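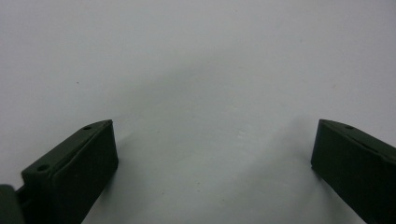
**Ticket 3863**
**Site:** Culleck, packing room
**Product:** Drarik label printer, network model
**Software:** Arkik shipping client
**Status:** Closed
**Opened:** August

**Problem as reported**

The label printer stops printing in the middle of the afternoon. Arkik shows it as "Offline" and the jobs stack up in the queue. The printer itself looks fine. The light is green, the paper is loaded and there is no message on the little screen. If we turn the printer off and on again it comes back, and then all the stuck labels print at once, including the ones we already gave up on and printed from the office. We have shipped at least one parcel with two labels on it.

It started at the beginning of the month. Nothing was changed that we know of.

**What we tried before opening the ticket**

- Restarted the printer. Works until the next day.
- Restarted the packing room PC. No effect.
- Restarted the Arkik client. No effect, and we lost the queue.
- Swapped the network cable for a new one from the supply closet. No effect.
- Removed the printer in Windows and added it again. Worked for the rest of that day, same as a restart.

---

**Log entry, Wubshet support**

Thanks for the list, it saves time. Please leave the printer alone the next time it drops and do these in order before restarting anything:

1. Print the network page from the printer's own menu (Menu > Info > Network). Keep the page.
2. On the packing room PC, open a command prompt and ping the address shown on that page.
3. Open the address in a browser. You should get the Drarik settings page.
4. Try a label from the office PC and note if that one goes through.

Please also send the port settings for the printer in Windows. A screenshot is fine.

**Log entry, Culleck**

It went at 2:40 p.m. Results:

1. Network page printed normally. The address is the same one we always see.
2. Ping gets replies. A few time out, then it replies again.
3. The browser does not show the Drarik page. It shows a login box with no name on it. We didn't enter anything.
4. The office PC could not print to it either.

Port screenshot attached to the ticket. It is a standard TCP/IP port pointing at that address, SNMP box ticked.

After the restart the browser showed the Drarik page again.

**Log entry, Wubshet support**

The login box in step 3 is useful. A ping reply only says that some device has that address. If the browser then shows a page that doesn't belong to the printer, something else on your network is most likely answering on the same address. When you restart the printer it announces itself again and the PCs go back to talking to it for a while.

Please do the following:

- Pull the network cable out of the printer.
- Wait five minutes.
- Ping the address again from the packing room PC.
- Run `arp -a` on the same PC and send the line for that address.

With the printer unplugged there should be no reply at all. If there is one, the line from `arp -a` will give the hardware address of the other device.

Separately, please untick SNMP on the port. It isn't the cause, but on this model it can make Windows report the printer as offline when it is only slow to answer, and it would be good to have that out of the way while we test.

**Log entry, Culleck**

Did this in the morning while it was working. With the cable out, no reply. All timeouts. The `arp -a` line still showed the printer's hardware address, same as on the sticker on the back.

SNMP is unticked now.

So it doesn't look like a duplicate?

**Log entry, Wubshet support**

The morning result doesn't rule it out. The other device may only be on in the afternoon. The old entry in `arp -a` can hang around after the cable is pulled, so clear it first with `arp -d` (command prompt run as administrator) and then ping.

Please repeat the test while the fault is present. Also, do you have anything that gets switched on or brought in after lunch? Phones and tablets count, and so do cameras, time clocks, card readers and TVs.

**Log entry, Culleck**

Repeated at 3:15 p.m. with the printer showing offline. Cleared the table first. With the cable out we got steady replies. The hardware address in `arp -a` is not the one on the printer sticker. So there is a second device.

We walked around and looked for it. Things that are on in the afternoon and off in the morning:

- Tablet used for the pickup sheet
- Phone charger station (the phones on it, anyway)
- The scale in the packing room, which has a network plug in the back. It is off until the first parcels are ready.

The scale was moved to the packing room from the storeroom at the start of the month. We didn't think of that as a change when we filled in the form. Sorry.
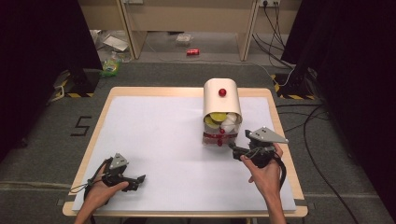
Wubshet answered that a moved scale was a very good candidate, and asked for it to be unplugged from the network during the next failure before anything else was touched. If the printer came back by itself within a minute or two, that would settle it.

**Log entry, Culleck**

Fault came back just before 3 p.m. Unplugged the network cable from the scale and did nothing else. The queue started moving while we were still standing there. All labels came out. Plugged the scale back in and the printer went offline again with the next job.

Checked the label under the scale. The hardware address matches the one from `arp -a`.

**Cause**

The scale had a fixed address typed into it from when it was first set up in the storeroom. The printer was getting its address automatically from the router. In the storeroom the scale was on a separate small network together with the old office PC, and the address didn't matter to anyone else. After the move both devices were on the main network. The router knew nothing about the fixed address on the scale and had handed the same one to the printer.

It looked like a printer fault, as the printer was the device that people were waiting on. The scale was probably losing its connection too, but at Culleck the weight is read off the display and typed in by hand, so a lost connection would not have been noticed.

The lease time on the router is set to 24 hours. The printer kept asking for the same address and kept getting it, so the conflict was never going to clear up without a change.

**Fix**

Carried out by Culleck with instructions from Wubshet:

1. Scale: Setup > Network > Address mode changed from Manual to Automatic. Saved, powered off and on. It picked up a new address.
2. Router: reservation added for the printer, using the hardware address from the sticker. The reserved address is outside the pool that phones and tablets draw from.
3. Printer: left on automatic. Restarted once so that it took the reserved address. Network page printed to confirm.
4. Packing room PC and office PC: printer port changed to the new address. Test page from each.
5. Arkik: Settings > Devices > Label printer > Refresh. The client keeps its own copy of the address and will go on using the old one until this is done. It has to be done on each PC separately.

Step 5 was missed on the office PC the first time. Labels from there sat in the queue with "Sending" next to them and no error. After the refresh they printed.

**The double labels**

This was asked about in the first entry and deserves its own answer. Arkik does not cancel a stuck job when the same order is printed again from another PC. It treats them as two separate jobs. To stop the old one from coming out later, open the queue on the PC where it was first sent, right-click the job and choose Discard. Closing the client also clears the queue, but it clears everything, including jobs you may still want.

There is a setting under Queue called "Warn on repeat print." It is off by default. Culleck has turned it on for both PCs. It brings up a message if the order already has a label waiting on that same PC. It does not look at the other PC's queue, so it would only have caught part of the trouble here.

**Follow-up, Culleck**

Has been running for over 5 working days with no dropouts. The scale is on from the afternoon as before. SNMP is still unticked and we'd like to leave it that way if it makes no difference.

One more question: the printer now takes a few seconds longer on the first label of the morning. After that it is normal speed. Is it related?

**Follow-up, Wubshet support**

You can leave SNMP off. You will lose the low-paper notice in Windows, but the one on the printer's screen still works.

The slow first label is not related to the address. The printer goes into sleep mode overnight and needs a moment to wake up. You can turn this off under Menu > Power > Sleep. Some sites prefer it off, and it uses a little more electricity.

If any other equipment gets moved out of the storeroom, please check its address mode before plugging it in. Anything that was set up on the old small network may have a fixed address in it.

**Follow-up, Culleck**

Left sleep mode on. There is an old time clock in the storeroom with a network plug. We checked it and it was set to Manual. Changed it to Automatic and put a note on it.

OK to close.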